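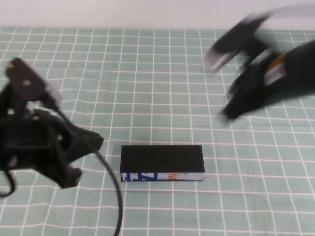

4.2 What the demonstrations measure

Published accounts of remote-control teaching tend to report how many demonstrations were recorded and say little about who recorded them. We doubt the first number means much without the second. Our set holds 432 two-arm demonstrations from 7 operators, and 2 of those operators produced more than half of it. A policy trained on the full set may simply have learned their habits.

Ackroyd and Mansour argue that variety between operators helps. Our results do not settle the matter. When we held out one operator at a time, success fell in every case, but the drop was uneven and we can't separate skill from style. Figure 1 shows the workspace during a box task. The cloth and wall stayed the same throughout, so we make no claim about other tables, and we would distrust anyone who did on similar evidence.

Figure 1. Two-arm workspace with a single box on the gridded cloth.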